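Rapport d'avancement – projet Miranda, volet équipement
Site de Darnstead, point de mars

Les achats

Bonne nouvelle pour commencer : le premier poste de manipulation est commandé, livré et payé, et nous restons sous l'enveloppe prévue ! La pince à deux doigts de chez Dukbridge nous revient à 973 euros, port compris, alors que la ligne budgétaire était fixée à 1 000 euros. Nous proposons de reporter le solde sur les câbles et les vis de rechange, que nous avions franchement sous-estimés à l'automne.

Côté objets à saisir, nous avons choisi du matériel courant, à commencer par un panier orange tressé en plastique, à bord roulé. Son rebord offre une prise intéressante aux doigts, et l'équipe a déjà plein d'idées d'exercices autour de lui.
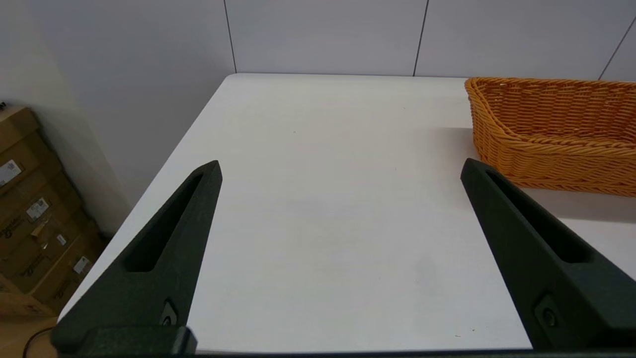
Ce qu'il reste à acheter

Le gros morceau du prochain trimestre sera le second poste. Le devis de Badix nous est parvenu et il nous convient, sauf le délai, que nous essayons encore de raccourcir. Il nous faut aussi :
un jeu de 2 doigts de rechange ;
un éclairage réglable, environ 500 euros ;
une étagère fermée pour les objets.

Calendrier et demande

Avec votre accord sur le report du solde, la commande des petites fournitures part tout de suite. Pour le second poste, nous aimerions une réponse avant mai – le devis expire à la fin de ce mois-là. Nous serions ravis de vous accueillir à Darnstead d'ici là, de préférence le matin.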